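I took the job at Bemitz in December, right after the restaurant closed, and all I knew going in was that it paid by the hour and you had to be good with your hands. I'm good with my hands! I can bone a chicken while arguing with my sister on the phone. So they put me in a headset and a pair of gloves and told me to be a robot.

I should say I wasn't in the room with it. I was one room over, behind a door, standing on a square of tape with nothing in front of me. I'd reach out into the air and on the other side of the wall a big silver arm would reach out too. The first time it happened I said sorry to it, out loud, with the mic on.

The task was called "green bottle, yellow bottle." Pick up the one with the green cap, set it down by the front of the desk, let go, back away, do the yellow one. A good try went in the Woltlow folder and a bad one went in the trash, and they wanted 30 good ones before lunch. You'd think that's easy. A baby can pick up a bottle! But a baby has skin, and all I had was a picture floating in front of my nose and a little buzz in the glove when the fingers touched something (or when the glove just felt like buzzing).

I knocked over the first one. I knocked over the second one too, and then I squeezed too early and closed the hand on nothing, very proudly, and carried the nothing all the way across the desk.

"Slower," said the voice in my ear. "It only knows what you show it."

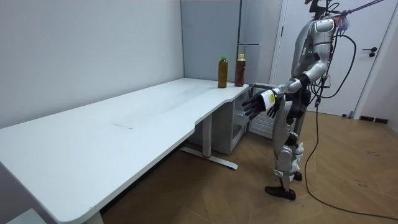
So I went slower. I thought about my grandmother, who taught me to fold dumplings by putting her hands over mine and doing it that way until I got mad and wanted to do it myself. She smelled like ginger and cigarettes and she never once told me what to do with my thumbs. They were just under her thumbs, going where hers went. I must have been six. I still fold them her way, with the extra pinch at the end that doesn't do anything at all.

I got the green one on the next try. Reach, wait, thumb in, close, lift. Then the yellow. I got 15 of them before my shoulder started to shake, and I didn't stop, I just leaned into it, and by the end of the morning I'd quit thinking about the wall. It was my arm and that was my desk and those were my bottles.

After lunch they let it try by itself. They had me take off the gloves and come stand in the doorway with everybody else, and somebody from Nakamura had driven up with a laptop, so we all acted a little more serious than usual. The robot lifted its hand. It reached out over the desk, and it waited, and the thumb came in.

And then, right before it closed, it gave this tiny roll of the wrist. Out and back.

"What's it doing?" said the man with the laptop. "Is that an error?"

I felt my face get hot. I hadn't known I did that. I looked down at my own hand hanging there by my leg and rolled the wrist, out and back, and it was the thing you do to shake the flour off before you pick up the next wrapper.

"It's in every single one of hers," said the voice, which in person belonged to a kid in a green sweater. "We could clean it out tonight. It'd take me 2 minutes."

The robot set the bottle down by the front of the desk and let go. It backed away. It started over toward the yellow one, and I watched its wrist.

"Does it hurt anything?" I said.

He scrolled for a while. "No," he said. "I guess it doesn't hurt anything."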